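몰리릭(Molirik) 과제 중간 진행 보고
수신: 프란리(Prarnley) 재단 과제 담당 티페네 루아와이(Tipene Ruawai) 님
작성일: 2023년 3월 3일
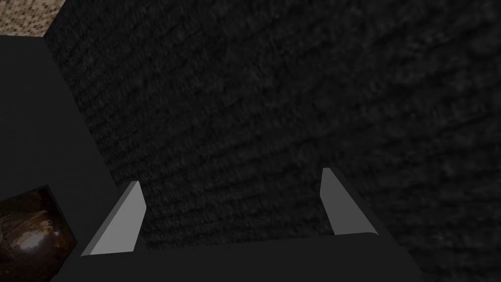
지난 보고서 마지막 줄에 "다음 분기에는 특별한 위험 요인이 없을 것으로 예상됨"이라고 적었습니다. 그 문장을 쓴 사람은 저이고, 이번 보고서를 쓰는 사람도 저입니다. 이번 기간의 진행 상황 가운데 절반 이상은 그 예상이 어떻게 빗나갔는지에 관한 내용입니다. 잘된 일도 있습니다만 그쪽은 분량이 짧아 뒤로 돌렸습니다.

1. 무슨 일이 있었는가

아시다시피 몰리릭은 손목 카메라 영상만으로 접근과 파지를 판단하는 제어기를 시뮬레이션에서 학습시킨 뒤 실기로 옮기는 과제입니다. 작년 10월에 시뮬레이터를 고도이(Godoy)로 교체했고, 그 뒤로 성공률 그래프가 보기 좋게 올라갔습니다. 너무 보기 좋았다는 점을 그때 의심했어야 합니다.

문제는 실기 이전 첫 주에 드러났습니다. 제어기가 짙은 색의 거친 직물 위로 내려가다가 멈추지 않고 계속 내려갔습니다. 손가락 끝이 천에 닿고도 제어기는 아직 공중이라고 판단했고, 손목의 힘 제한이 걸려 정지할 때까지 15초 동안 성실하게 바닥을 눌렀습니다. 저희가 설정한 힘 제한값이 낮았던 덕분에 다친 사람은 없고, 손가락 패드 2개를 교체했습니다. 작업대에 깔았던 천은 운명을 달리했습니다.

안전 절차상 이 건은 '경미'로 분류됩니다. 다만 정지가 제어기의 판단이 아니라 마지막 보호 장치에서 나왔으므로, 저희 내부에서는 한 단계 올려서 다루고 있습니다. 안전벨트가 잘 작동했다고 운전 실력을 칭찬할 수는 없는 노릇입니다.

2. 원인

처음 나흘은 엉뚱한 곳을 뒤졌습니다. 케이블을 바꾸고, 캘리브레이션을 다시 하고, 힘 센서 공급사에 다소 무례한 메일을 보냈습니다. 센서는 멀쩡했고, 사과 메일은 제가 썼습니다.

실제 원인은 두 가지가 겹친 것이었습니다.

첫째, 고도이에서 어두운 직물 표면의 충돌 형상이 화면에 그려지는 면보다 낮게 잡혀 있었습니다. 그리퍼가 눈에 보이는 천 속으로 조금 파고들어도 접촉이 발생하지 않았고, 제어기는 이런 화면을 보면 더 내려가도 된다고 배웠습니다. 틀린 것을 가르쳤더니 정확하게 배운 셈이라 학습 코드에는 잘못이 없습니다.

둘째, 시야 대부분이 무늬 없는 짙은 회색으로 채워지면 제어기의 거리 추정이 크게 흔들립니다. 손가락과 바닥 사이의 거리를 가늠할 단서가 거의 없기 때문입니다. 기존 평가 세트는 밝은 바닥 위주로 구성되어 있어서 이 약점이 점수에 잡히지 않았습니다. 평가 세트를 구성한 것도 저희이므로 이 항목에서 남을 탓할 방법은 찾지 못했습니다.

점검을 위해 과거 에피소드 3000건을 다시 재생해 보니, 손가락이 천의 표시면을 통과한 뒤에 '파지 성공'으로 기록된 경우가 섞여 있었습니다. 따라서 지난 보고서의 직물 조건 성공률은 철회합니다. 수정된 수치는 재학습이 끝난 뒤에 드리겠습니다. 내려갈 것이라는 점만 미리 말씀드립니다.

3. 조치

충돌 형상은 표시면과 일치하도록 수정했고, 두 면이 어긋나면 빌드가 실패하도록 검사를 추가했습니다. 이 검사는 도입 당일에 전혀 상관없어 보이던 서랍 모델 하나를 더 잡아냈습니다. 반갑지는 않았지만 효과는 있었습니다.

하강 동작에는 별도의 감시기를 붙였습니다. 영상에서 추정한 거리와 관절 값으로 계산한 손끝 높이가 일정 시간 이상 어긋나면 제어기의 의견을 묻지 않고 정지합니다. 감시기는 이니츠(Initz) 팀이 다른 과제에 쓰던 것을 고쳐 썼으며, 응답 시간은 약 180밀리초입니다. 저희가 원한 것보다는 느리지만 현재 하강 속도에서는 충분합니다. 속도를 올리게 되면 다시 따져 봐야 합니다.

평가 세트에는 어두운 바닥, 거친 바닥, 그리고 광택 있는 물체가 시야 가장자리에 걸리는 조건을 넣었습니다. 마지막 조건은 재생 중에 우연히 발견한 것으로, 반사 무늬가 있으면 제어기가 가끔 그쪽으로 손목을 돌립니다. 아직 원인을 모르며, 아는 척하지 않기로 했습니다.

4. 그 밖의 진행

밝은 바닥 조건의 실기 이전은 계획대로 마쳤습니다. 기록 형식도 통일해서 이제 시뮬레이션과 실기의 로그를 같은 도구로 열어 볼 수 있습니다. 이번 원인 분석의 후반부가 전반부보다 훨씬 빨랐던 것은 이 덕분입니다. 문서화는 늦어지고 있습니다. 이 문장은 지난 보고서에서 그대로 가져왔습니다.

5. 일정과 예산

재학습과 재평가 때문에 직물 조건의 실기 시험을 다음 분기로 미루고자 합니다. 전체 종료일은 변경을 요청하지 않습니다. 추가 비용은 연산 시간과 손가락 패드뿐이며 기존 예비비 안에서 처리합니다. 천값은 청구하지 않겠습니다.

루아와이 님께 결정을 부탁드릴 사항은 한 가지입니다. 감시기를 이번 과제의 정식 산출물에 포함할지 여부입니다. 포함하면 시험 보고서를 따로 작성해야 하고, 포함하지 않으면 저희가 계속 쓰기는 하되 공개 배포본에서는 빠집니다. 저희는 포함하는 쪽을 선호합니다. 배포본을 받아 쓰는 분들도 언젠가는 검은 천을 깔 테니까요.

위험 요인 전망은 이번에는 비워 두었습니다. 양식상 필수 항목이라면 알려 주십시오. 목록으로 채워 보내겠습니다.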